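Review: Tillent Steam Brush and Garment Stand

Posted 2023-12-10

I bought the Tillent set in September, after a wool coat came back from the cleaner with a shine down both lapels. I wanted something that would let me look after good clothes at home, and I was tired of setting up an ironing board for one collar.

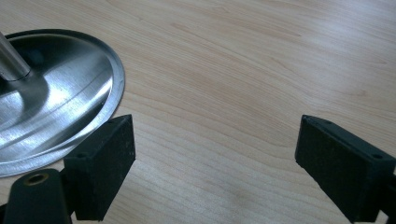 The set comes in two parts, a handheld steam brush and a folding stand with a padded shoulder form. You can buy the brush alone. I paid 300 dollars for both, which is a lot for what is basically hot water and a hanger, so I have tried to use it on everything I own that is worth the trouble.

Setup took one evening. The stand has a center pole, two legs that swing out, and a cross arm that locks with a twist collar. The instructions are drawings only and the one for the collar is upside down. Once it is up it stays up. The shoulder form adjusts from narrow to wide with a dial at the back of the neck. I leave it one notch past the narrowest setting for my jackets.

The brush heats up while I get the coat out of the closet. It puts out a fine, even steam with very little spitting as long as you hold it upright. Tip it past level and it will drip, and the drip leaves a ring on silk. I found that out on a Cirnport blouse, bias cut, pale green, and had to wash the whole thing by hand to get the ring out.

On wool it does very well. The coat is a Steinarsdóttir, double-faced, no lining, with a big notched collar that likes to flip up on one side. I steamed the collar from underneath, pressed it flat with my palm and left it on the form overnight. It has held its roll since then with a touch-up every couple of weeks. The shine on the lapels is better but still there in daylight. Steam lifts the nap and the brush bristles help, but if the fibers have been scorched they will not come back.

Pleats are where I gave up. I have a Drerness skirt in knife pleats, polyester, permanent set, and the steam relaxed the first few enough that I stopped. The label does say cool iron only, so some of that is on me. For cotton shirts you will still want an iron. The brush takes out the creases from hanging or from a suitcase, but it will not give you a crisp placket or a sharp cuff.

Knitwear came out best of all. Sweaters that had been folded since spring lost their shelf lines in a couple of passes, and the ribbing pulled back in at the hem and cuffs. I do these lying on a towel. Heavy knits stretch if you steam them on a hanger, and the shoulder form is not much kinder.

The brush weighs 800 grams with the tank full, going by the kitchen scale, and 569 with it empty. The manual says 525, so somebody weighed it without the cord. Full, it is heavy enough that my wrist notices by the second long garment. A smaller tank you fill more often would suit me better. The filling cap is stiff and has a rubber tab that gets in the way of the faucet.

The cord is long enough to get around the stand without moving it. There is no on light you can see from behind, only one on the face of the handle, and I have twice walked away with it still running. It does shut itself off.

Velvet: hold it well back, do not touch the bristles to the pile, and work from the inside if you can. I did an old evening jacket this way and the crushed patch on the elbow is mostly gone.

The bristle head pops off for cleaning. Lint packs in at the base and needs a toothpick. The cover on the shoulder form is removable and washes fine on cold, although it shrank slightly and is now a struggle to zip.

Would I buy it again? The brush, yes. The stand I would skip unless you own a lot of tailored jackets and coats. A wide wooden hanger on a door hook does most of the same work, and the stand takes up the corner of the bedroom where the chair used to be.

Brush: 4 out of 5
Stand: 3 out of 5
Good for: wool, knits, travel creases
Not for: pleats, crisp shirts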